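The Cold That Went Round Indmont

The village of Indmont has one shop, one bus and, every winter, one cold. It arrives at the end of October, usually by way of the primary school, and stays until the daffodils. Residents speak of it as they might of a lodger who pays late but has at least stopped smoking indoors.

I moved here from Sirnum, where people were ill in private. In Indmont a cold is public property. Within a day of my first sneeze I had been given 2 jars of honey, an onion with instructions, and the opinion that I had brought it on myself by washing my hair after dark.

Everyone has a cure. The Jeltano side of the valley swears by mustard baths - the feet only, unless you are a visitor. The pub recommends whisky, as it does for sprains. I tried the lot over 4 days and was better by the seventh, which the doctor's leaflet had said I would be in the first place.

What remains is the matter of manners. My grandmother ironed her handkerchiefs and kept one up each sleeve, and regarded the paper sort as a sign of giving up.

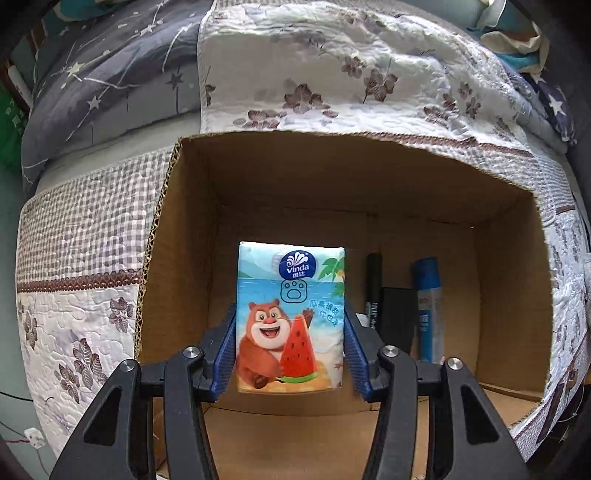 Does going out with wet hair give you a cold? Colds come from viruses, so wet hair can't hand you one, though it may well make you chilly and cross.

I repeated this at the bus stop and was given another onion.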